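Clekis HG hand-held gripper, two-finger, foam-faced
Supplied by Fereck Automation Components

Overview | Specification | Pad options | Trial notes | Ordering

Overview

The Clekis HG is a hand-held parallel gripper with a wrist-side camera mount. It is meant for recording grasps by hand and for checking finger and pad choices before they go on to an arm. The finger pattern is shared with the arm-mounted Clekis AG, so a finger tried on the HG can be moved across without an adaptor plate.

The opening is worked by a trigger through a linkage on each side. There is no motor and no force sensor in the standard unit. Closing force depends on the operator's hand and on the return spring fitted, and this should be kept in mind when comparing HG results with those from a powered gripper.

Specification

Type: two-finger, parallel, trigger operated
Finger body: moulded plastic, dark grey
Pad fixing: adhesive, replaceable
Linkage: flat bar, bushed pivots
Camera mount: fixed angle, screw fitted, camera not included
Return spring: light (standard) or firm (option)
Handle: left or right hand
Recommended pad check: every 1,000 closures

Camera position

The camera looks forward over the linkage so that both fingertips stay in view through most of the stroke. With a wide lens the linkage also shows in the lower corners. This is normal and can be used as a rough check that the mount hasn't shifted between sessions. If the linkage appears on one side and not the other at rest, slacken the mount screws, centre the bracket and tighten again.

Tall objects will leave the top of the view at close range. For work with bottles, tubes and similar items, set the approach low and judge the grasp from the base and the lower part of the body. Users who need the full height of the object in view should order the raised bracket, which lifts the camera by 16 mm. The raised bracket makes the fingertips look smaller and is not advised for small parts.

Pad options

Soft foam (F): supplied as standard. Good on smooth, curved surfaces. Forgiving of poor alignment. Wears first at the top corners.

Closed-cell foam (C): stiffer, less grip on gloss finishes, longer life. Does not fray in the same way but takes a permanent dent if left clamped.

Ribbed rubber (R): best on matt and textured surfaces. Leaves marks on soft plastics. Not suited to film or thin card.

Pads are sold in packs of 10. Mixed packs are not available. Fit the same type to both fingers unless a difference is the thing being tested.

Trial notes

The pad types were compared at the Rojanasak workshop in June, using one HG unit with the light spring. The test pieces were household items: bottles, cups, a plastic rack and several boxes. The same operator carried out all the runs. Each pad type was run on every object before the next was fitted, and each set was started with new pads.

Soft foam held the bottles with the least trigger effort. It also let the finger close slightly off centre without turning the object, which the rubber would not do. Its weak point is the edge. Once a corner lifts, it catches on anything with bars or slots, and the tear then runs along the glue line. Of the 17 soft pads used up in the work, most were changed for torn edges and few for loss of grip.

Closed-cell foam needed a firmer pull on the same bottles and slid on the glossier cups. Ribbed rubber was the most secure on boxes but poor where the object stood close to something else, as the stiffer face pushed the neighbour before it gripped.

Objects placed close together were the harder part of the trial. A bottle standing directly in front of a rack has to be taken from the front or at a shallow angle, and the finger on the far side must clear the rack as it comes in. On the approach the gap between the fingers should be wider than seems necessary, with the object brought to the middle before closing. Starting with the object near one finger gives a sideways push on contact - small with soft foam, larger with rubber.
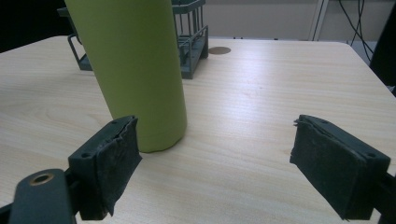

Chalerm Klinhom of Camosport wrote in to say that worn soft pads still held well enough for his own bottle runs, and that he would sooner trim a ragged corner with a blade than change the pair. He asked whether trimmed pads should be logged as a separate type. Our advice is to log them as worn F, note the side, and leave them out of any comparison against new pads. Trimming more than 2 mm from the top edge shortens the contact face and should be treated as the end of the pad's life.

Replacing pads

Peel the old pad from the bottom edge upwards. Remove the glue with the cleaner supplied, not with a scraper, as scratches in the finger face weaken the next bond. Press the new pad on for one minute and leave the gripper open overnight before use. The fingers need not be unscrewed.

Ordering

HG-L, HG-R: gripper, left or right handle, light spring, one pair of F pads
HG-S2: firm spring
HG-B16: raised camera bracket
HG-PF, HG-PC, HG-PR: pad packs

Lead times and prices on request from Fereck. Page revised October 2026.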